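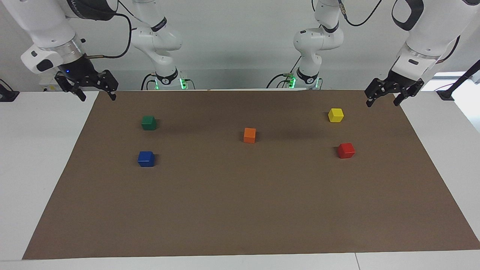

4. Block stacking with two arms: perception and planning settings

This section covers the planner that comes with the Holmgren control package, release 5. It assumes you have finished sections 1 to 3 and that both arms answer to a status call. If one of them doesn't, go back. The software will let you carry on with a dead arm and report success for every move it never made.

4.1 Teach the table plane

1. Cover the work area with matte paper, tape it flat, and leave a border of table showing. The vendor notes claim any surface will do. We got depth holes all over bare white table and very few on brown paper.

2. Put out the colored cubes with clear space between them. Keep them toward the back of the paper for the first run.

3. Park both arms with the grippers pointing down, outside the area where the cubes are.

4. Run the plane fit from the Bistimley panel. It takes 50 frames and keeps the median. Ignore the green check mark that comes up afterward, which only means the routine finished. Read the residual underneath it. If the number is blank, the fit failed.

Note: The fit is stored per camera. If you bump the camera, do the whole of 4.1 again, even if the overlay still looks right to you.

4.2 Check the color classes

5. Open the class list and step through it with the room lights as they will be during the run. Orange and red are the pair to worry about. On a bright afternoon our orange top faces read as yellow and the front faces read as red, and the tracker reported two objects.

6. If a cube gets split like that, raise the merge distance one notch at a time. The "auto" setting picks a value once, at start-up, and never looks again.

7. Save under a new name. The default profile is overwritten at every update.

4.3 Plan a two-gripper move

8. Set the planner to "coupled." In "independent" mode each arm plans as if the other one weren't there, and the collision checker is expected to sort it out at run time. We don't recommend finding out how well it does that.

9. Set the speed limit to 15 percent. The manual that came with the package suggests full speed after one clean simulation. The simulation has perfect friction and no cables in it.

10. Choose a cube as the target and step through the plan one waypoint at a time. Stop at the waypoint where both grippers are near the target. Compare the fingers on the table with the fingers in the viewer before you allow any closing command.

Caution: Keep a hand on the stop button for every step in 4.3. The pause button in the panel waits for the current segment to end.

11. Check which cubes the head camera has lost behind the arms. A hidden cube keeps its last known position in the world model, with the same confidence score it had when it was visible. Set "occlusion decay" to any value above zero. It ships at zero.

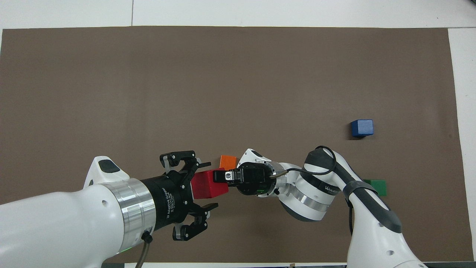
Custeston writes that occlusion decay made things worse on their setup: the planner dropped a hidden cube from the world model and then routed an elbow straight through the place where it had been. They now leave decay at zero and force a fresh look from the fixed camera before each grasp.

We tried that and it works, at the cost of a slower cycle. Either way, don't trust the confidence score by itself.

4.4 If the planner stops with an error

Error 343, "no feasible path," covers at least a bad plane fit, a joint limit and a lost camera link. Check the camera link first. The log viewer hides warnings by default, so turn them on before you copy anything out of it.

Settings for Brandotell grippers are in section 5.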